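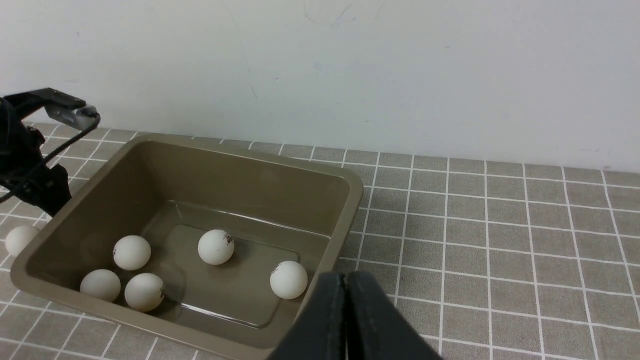
Rornholm table tennis league to move to Berchtold building for new season

The Rornholm Table Tennis League will play its home matches in the former Berchtold furniture showroom beginning in September, ending a long search for a place to play after the Ivitz Street gym was sold last winter.

The city council approved a lease for the ground floor of the building at its meeting earlier this month. The lease runs for three years and can be renewed once. The league will pay $888 a month, plus its share of heat and electricity. The city bought the building two years ago and has used the upper floor for records storage.

League officials said the rent is higher than what they paid at Ivitz Street, but the new space is larger and will be available every evening. At the gym, table tennis shared the calendar with youth basketball and a dance school, and match nights were often cut short when another group had the floor booked at 9 p.m.

"We had people finishing their last game with the lights being switched off at the other end of the room," a league spokesperson said. "That gets old after a few seasons."

The league has 22 teams this year, down from its peak but up by three from last season. Most come from Rornholm itself, with the rest from Wullura and smaller towns along the river. After the gym closed, teams played wherever they could find space, including a church hall, a middle school cafeteria and the break room of a packing company. Some matches were postponed more than once, and the spring season ended in June instead of April.

Two teams dropped out during that time. One has told the league that it plans to come back in the fall.

The showroom will hold 11 tables with enough room around each one for match play. The league owns eight tables in good condition and has ordered three more. They will stay set up all week, which was not possible at the gym, where tables had to be folded and rolled into a storage closet at the end of each night. Players had complained for years that the wheels and hinges were wearing out faster than the playing surfaces.

Some work is needed before the first match. The old display lighting is aimed at the walls and leaves dark areas in the center of the room, so the city will replace it with overhead fixtures. The large front windows face west and let in strong sun in the early evening. Blinds will be put up on that side, and the tables nearest the glass will be turned so that no player has to look into the light.

The city will also add a second exit at the back of the building, as required for the number of people expected on match nights. The cost of the exit and the lighting will come out of the building repair fund. The league is paying for the blinds and for the low barriers that divide one playing area from the next.

Parking was the main concern raised at the council meeting. The Berchtold lot has 63 spaces, and several people who live on the block said drivers already leave cars on the side streets when the nearby restaurant is busy. The council agreed to put up resident parking signs on two streets and to look at the matter again in the winter. The league said a normal match night should not fill the lot, but that the yearly open tournament might.

That tournament, which was canceled this year, is set to return in November. Entry will be open to players from outside the league, and there will be separate brackets for juniors and for players over 60. Teams from Wullura have asked that the junior bracket be played in the morning so that families can get home the same day, and the league has agreed.
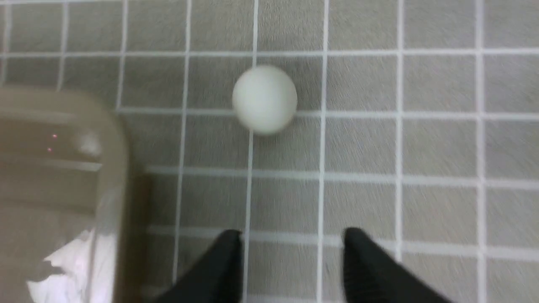
Under the lease, the league must also keep the room open to the public for at least two afternoons a week. Anyone will be able to come in and play during those hours for a small fee, and paddles and balls will be available to borrow. Children under 12 will need an adult with them. The hours have not been set, but the league said it hopes to have one session after school and one on the weekend.

The public hours were a condition set by the council, which had received other offers for the space. A discount flooring store and a storage company both asked about renting the ground floor, and the storage company was willing to pay more. Council members who spoke in favor of the league said downtown Rornholm had few indoor places to go in the cold months, especially for teenagers. One member voted against the lease, saying the city should have taken the higher rent and used the money for street repairs.

The school district has asked whether physical education classes could use the room during the day. No agreement has been reached. The district would have to bus students from the middle school, and it is not clear whether there would be enough time in a single class period to make the trip worthwhile. A decision is expected after the school year begins.

The Ivitz Street gym, which opened as a union hall and later housed a roller rink, is being turned into apartments. The basketball program has moved to the high school, and the dance school now rents space above the bank. A plaque listing past league champions was taken down from the gym lobby before the sale and is being stored at the public library. It will hang near the entrance at the Berchtold building.

Work on the new lights is scheduled to begin in July. If the exit is not finished in time, the league will play its first two weeks of matches in Wullura, where the community center has offered the use of its main room. Team captains will be told by mid-August.

Registration for the fall season is open now. Team fees will go up by $15 to help cover the rent, and fees for junior teams will stay the same. New players without a team can put their names on a list at the library front desk or at the parks office, and captains who need players will call from that list. The league asks that people say which evenings they are free. Practice nights will be open to everyone on the list, including those who have not yet been placed on a team.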